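Two weeks with the Nomska gripper kit

31 July 2025

I rented the kit from Garkanine, who send it in one big grey case with foam inside. My first try was with thin plastic, the sort of material I have most trouble with in my small packing business.
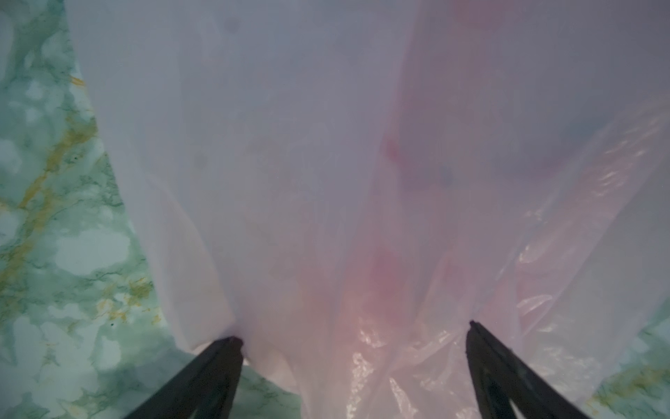
Why I wanted to try it

I sell tea and dried herbs from home, and each order goes into a thin bag before it goes into the box. Opening the bags, laying them flat and lifting them again is dull work, and my hands become very dry from it. Last year I tried a suction arm called Marinho and it was a disappointment to me. The cup pulled the film inside itself and would not let go. So when I read that Nomska has fingers with narrow tips, I wrote to Garkanine the same evening.

The rental is 91 euros per week, with the arm, two pairs of fingers, the small camera for the wrist and the software, which is called Istar. You pay the post only in one direction.

Setting up

The manual promises 28 minutes. I needed a whole evening, but I must admit that I read slowly and that I put one cable in the wrong socket. The clamp is strong and holds well on my table. Istar started without problems on my old laptop, although the letters in the menus are very small and I did not find where to make them bigger.

How it handles film

You teach the arm a movement by guiding it with your hand, then you save it and let it repeat. The black fingers come to a thin point, and they can take a pinch of plastic between them and gather it into folds. I like the view from the wrist camera very much. I can see both tips and what is between them, so I know quickly if the grip is a good one. When the light from my window is strong, the shiny creases confuse the software a little and I have to close the curtain.

On my best afternoon I let it try 24 lifts one after another, and it missed 2. With two bags lying one over the other it is much worse. Sometimes it takes both, sometimes only the upper one, and I could not find a setting for this. I asked the support and they answered politely that it is planned for September.

What I did not like

The motor makes a high sound, and after an hour I had to put on the radio. The force of the grip has only five steps. Step one is too weak for a full bag and step two already leaves marks on the thinnest ones. Also the spare fingers cost too much in my opinion, for such small pieces.

Will I keep it?

I have asked Garkanine for one more month at the lower price. For a person who packs ten orders in a week it makes no sense, hands are faster. In my case the busy season is coming and I would like to have the new version of Istar before I decide about buying. If somebody of you has used the wider fingers with paper bags, please write me in the comments, I did not open that packet yet.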